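**Pirness puts its widest mug back on the table**

Idgate, August — Pirness is bringing back the Grumo, the wide, bowl-like mug it dropped when tall and narrow came into fashion.

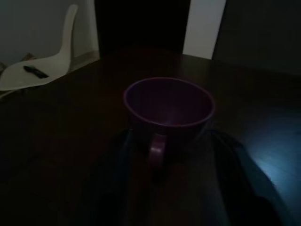

Is it a mug or a bowl?

Pirness sells it as a mug, on the strength of the handle, and has no plans to stop anyone eating soup from it.

The first run is 3,000 pieces. Each holds 468 ml, more coffee than most doctors would care to hear about, and comes in one dark color that the company spent 19 test firings choosing and still can't agree on a name for. The catalog says plum. The warehouse says maroon.

"We got letters," said Sze-wing Su, who runs the design room at Pirness. "Mostly about the handle. People wanted one that fits a whole hand, and they were quite firm with us."

The Grumo goes on sale at the Horrocks shop in Idgate and at 35 other stores later this month. Matching saucers were considered — briefly — and will not be made.

Stores wanting samples should write to the Pirness press desk, which answers before noon.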